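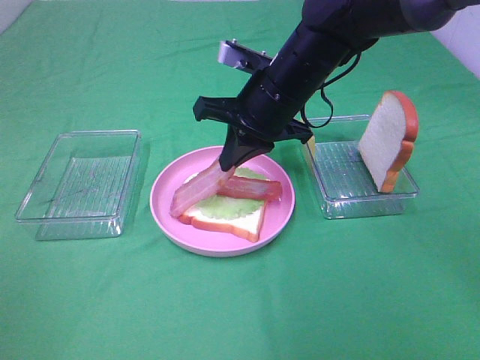 Milora Sandwich Kit review: play food that gives a robot arm a real workout

I have been through a lot of practice objects for robot arms. Blocks, cups, pegs, a bag of wooden fruit that rolled everywhere. The Milora Sandwich Kit is the first one I keep on the table after the review is done, and I've been looking forward to writing it up since May!

The idea is very simple. You get play bread, lettuce, tomato, cheese and meat, a pink plate, and two clear containers to hold the pieces. The arm takes ingredients out of the containers and stacks them on the plate. Then you put everything back and run it again, with a different order if you like. Milora also sells a task plan through Orbridge, a web service that stores your runs and lets you compare them. More on that further down.

What I tested

I used the standard kit with a single arm and a two-finger gripper, on a table with a green cloth over it. The cloth isn't part of the kit. I like a plain background and the pink plate stands out beautifully on it. Setup took me one Wednesday evening, and most of that went to deciding where the containers should go. I ended up with one on each side of the plate, which keeps the reaches short.

The pieces

Each one asks for something different from the gripper, and this is where the kit wins me over. The bread is the friendly one. Stand a slice on its edge in a container and you have a nice tall target to close on. The cheese is a plain square, so you can tell right away if it landed at an angle. The meat is long and likes to hang over the side of the bread.

And then there's the lettuce. I love the lettuce. It has a ruffled edge all the way around, so where you grab it changes how it sits in the fingers and how it comes down. Held by one end, it overlaps the edge of the bread in the wrist camera's view, and you learn quickly whether your setup can cope with that.
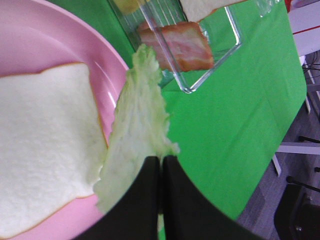
Stacking

My standard test is bread, a few fillings, bread again. Two layers are easy to get right. By the third, small errors from the first placements begin to show, and I found myself adjusting the release height more than anything else. Let go too high and a piece shifts, press too hard and you push the one underneath. I also tried open-faced builds with tomato at the bottom and cheese on top, which are quicker to run and make it easy to check every layer by eye.
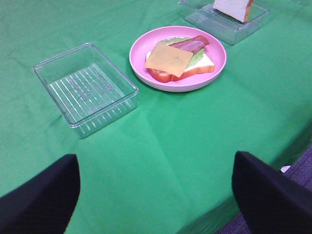
Open-faced build with cheese on top, seen from the wrist camera.

I scored my stacks by hand: did every filling end up on the bread, and does the top slice cover them? A loose rule, but it suits the kit. A sandwich can be crooked and still be a sandwich, and I enjoy that there is room for judgment. If you need hard pass or fail numbers, the Zirari peg set is a better buy. I own both and reach for this one more often.

The containers

Clear plastic, open on top, with fine ridges across the bottom. I was ready to complain about them, as clear plastic is hard on some depth cameras, and mine did lose the rim now and then. After a while I came around. Real kitchens are full of see-through boxes, and I'd like to know about that problem early. If it bothers you, run a strip of tape along the rim. 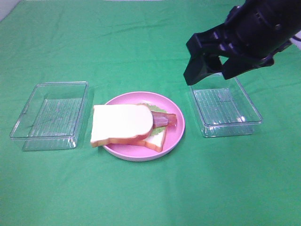 The top slice is the piece I'd practice most. It can slide sideways on the fillings, and if it goes down too far to the left or right it hangs out past the plate. I got better results by bringing it in slowly from straight above and opening the fingers a little at a time. My older Reinholz play food was stiffer and easier to place, but I never learned much from it.

The Orbridge plan

The basic plan holds 2,000 runs, and I used 1,555 of them during the review. Uploading is painless and the side-by-side view is great for spotting where two runs begin to differ. Search is weaker. I wanted to pull up every run where the lettuce went on before the meat, and had to tag those myself. You can skip the plan and still get full use of the kit.

Small gripes

The printed guide covers one build order and stops there. Spare lettuce is only sold as part of a full refill pack, and I'd happily buy a bag of just leaves. I would also like a second plate in another color.

Would I buy it again? Yes, and I'd get the refill pack along with it. My next try is a double-decker with three slices of bread.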